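Section 7. Setting Up the Change Sorter

This section covers unpacking, leveling, and first use of the Nosumow tabletop change sorter. Read it through once before you plug the unit in. If you are replacing an older sorter, keep the old power cord with the old machine. The two cords look alike and are not the same rating.

7.1 Choosing a place

Set the sorter on a hard, flat surface that does not shake when someone leans on it. A folding table is not steady enough for counting. Leave a hand's width behind the unit for the vent, and keep the front clear so the tube drawer can open all the way.

Keep the sorter away from sinks, fryers, and open windows. Grease and damp on the coin path are the usual causes of miscounts.

CAUTION: Do not lift the sorter by the hopper. The hopper is held by two clips and will come off in your hands.

7.2 Unpacking

1. Cut the tape along the top of the carton and fold the flaps back.
2. Take out the tube drawer first. It is packed on top of the sorter in its own sleeve.
3. Lift the sorter out by the molded grips on each side.
4. Pull the orange shipping strap out through the front of the coin path. It should slide out in one piece.
5. Save the strap and the foam ends. You will need them if the unit is sent in for service.

NOTE: If the strap tears, stop and contact service before switching on. A scrap left inside can wrap around the sorting disk.

7.3 Fitting the hopper and drawer

1. Line up the tab on the hopper with the slot on the top cover.
2. Press straight down until both clips snap.
3. Place the coin tubes in the drawer, smallest at the left. Each tube is marked on its rim.
4. Close the drawer. The light on the front panel goes from red to off when the drawer is seated.

If the light stays red, open the drawer and check that each tube is sitting flat. A tube in the wrong place will hold the drawer open slightly.

7.4 Leveling

1. Set the sorter where it will be used.
2. Look at the bubble on the top cover.
3. Turn the front feet until the bubble rests inside the ring. Turning a foot to the right lowers that corner.
4. Press on each corner in turn. If one rocks, adjust that foot again.

Check the level again any time the sorter is moved, even along the same counter.

7.5 Power on and self-test

1. Make sure the hopper is empty.
2. Plug the cord into a grounded outlet and turn on the switch at the back.
3. Wait for the self-test, which takes 90 seconds. The disk turns slowly in both directions.
4. When the display reads READY, press CLEAR to set all totals to zero.

If the display reads PATH, switch off, unplug the unit, and look for leftover packing in the coin path.

7.6 First count

Use a small batch of mixed coins that you have already counted by hand.

1. Pour the coins into the hopper. Do not fill above the line.
2. Press START.
3. When the disk stops, compare the display with your hand count.
4. Run the same batch again. The two totals should match.

When a tube is full, the sorter pauses and the display shows the tube number. Empty the tube, put it back, and press START to go on.

7.7 What not to put in the hopper

The sorter is built for US coins in everyday use. Remove bent coins, foreign coins, washers, buttons, and wrapped rolls before you pour. Arcade tokens and play coins should also come out. Some will jam at the disk and others will drop into a tube and be counted as money. Sort through mixed change in a shallow tray first, under a good light.

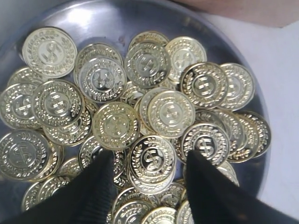

Graziella Mancuso
Technical Writer, Nosumow Customer Guides
Updated August 16, 2026

Anything the sorter does not accept drops into the reject cup at the right side. Empty the cup after each batch. Do not run rejected coins through a second time until you have looked at them.

7.8 Care

Wipe the hopper with a dry cloth at the end of each day of use. After every 2,000 coins, switch off and unplug the unit, take off the hopper, and brush out the coin path with the brush supplied.

CAUTION: Do not use spray cleaners, oil, or compressed air. Oil holds dust, and air pushes grit into the bearing.

To store the sorter, empty all tubes, refit the shipping strap, and cover the hopper. For service, have the serial number ready. It is on the plate under the tube drawer.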